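Comparing Grippers Before Purchase: What the Simulated Bench Can and Cannot Settle
Speaker notes, afternoon session

Opening. Thank the hosts. State the subject plainly: the laboratory had to choose between two gripper designs for its two-arm bench, and it wished to do so before any hardware was ordered. The candidates were the Grulik, with narrow tapered fingers, and the Pellent, with wide padded jaws.

Slide 2. Explain the task. Pump and spray bottles are to be picked up one at a time and placed in a shallow tray. The shape is awkward. The body is smooth and rounded, the top is narrow, and a wide jaw closing from above tends to meet the pump head first. Ask the audience to keep the pump head in mind, as most of the results depend on it.

Slide 3. Describe the procedure. Each gripper was given 90 attempts under the same controller, Clirkico, with the same speed limits and the same starting poses. An attempt was counted as a success only if the bottle stood upright in the tray when the arm withdrew. Mention that the speed limits were lowered once, in March, and that all earlier attempts were discarded and repeated.

Slide 4. Camera placement. Pause here and allow time to look. The point to make is that the distance between fingertip and pump is easy to misjudge from any one viewpoint, and that the controller was therefore tested with several.
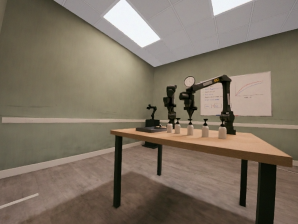 Two arms, one table, rendered in simulation.

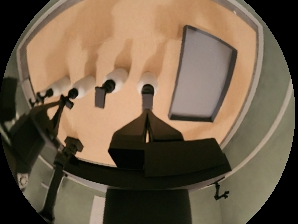
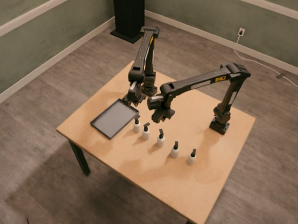 Damián Aguirre asked at the rehearsal whether a comparison made entirely in simulation should be presented as a comparison of grippers at all. In his view the contact model decides the result, and a smooth plastic bottle is the case in which contact models are weakest. He would accept the ranking for reach and clearance but would want physical trials before accepting it for grip.

Reply to this directly, since the same objection is likely to come from the floor. The laboratory agrees on grip. The claim made today is limited to approach and clearance, where geometry does most of the work. Physical trials at the Manríquez site are planned on a smaller scale, with 18 attempts for each gripper.

Slide 5. Results. The Pellent failed on approach in 18 attempts and the Grulik in six. Do not read out the full table. Point to the column for neighboring bottles — the wide jaws disturbed a second bottle in four of the failed approaches, and the narrow fingers did so in none.

Slide 6. Two arms at once. Report that the spacing between the grippers had to be enforced by the controller. With Clirkico's default margin the arms waited for each other too often. A smaller margin shortened the waiting but has been tested only with the Grulik. If asked for cycle times, say that they will be given in the written report.

Slide 7. Recommendation. Order one pair of Grulik fingers for the physical trials and keep the Pellent jaws under consideration for boxes and other flat-sided items. Leave the contact address on the screen and take questions. The chair has asked that speakers stop promptly when the bell is rung.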